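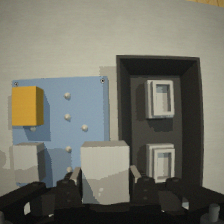
*Figure 4.1. A gray block between the gripper's fingers, with the blue pegboard behind it.*

## Chapter 4: Can It Clear the Bench Yet?

I get the same question every time I teach this course, usually before I've put my coffee down: when do I get a robot that does my chores? My answer has changed over the years, but only a little. It can do some of them, in some rooms, if you've been very nice to it!

Let's start on the shop floor, which ought to be the easy case. Parts come in known shapes, the table stays put, and the cat never walks through. Even so, a job you'd give a new hire at Wunwood on the first morning (take this piece, put it over there, don't drop it) can eat up a month of engineering. I once watched a team run 200 simulated tries at seating one block, and I went home with a whole new respect for my own thumbs.

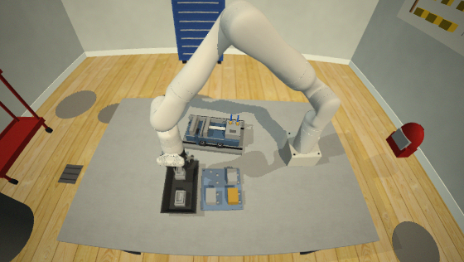 Uchenna Garba read a draft of this chapter and wrote back that I was being too gloomy - at Koskela the arms load trays all night, and the people on the morning shift have stopped noticing them. Fair enough. I'd only add that those arms load the same tray, with the same parts, and that someone spent 30 days getting the lighting right.

Your kitchen is a different animal. The forks are in the wrong drawer, the towel has no particular shape, and you moved the toaster last night. Keep that contrast in mind as we go through grasping, placing and (my favorite) recovering from a fumble. 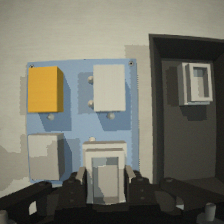 *Figure 4.2. Blocks at the pegboard, a frame-like part between the fingertips, and another in the dark bin.*

We'll begin with grasping in Section 4.1. Before you turn the page, pick up a pen with your eyes closed and write down every correction your fingers make.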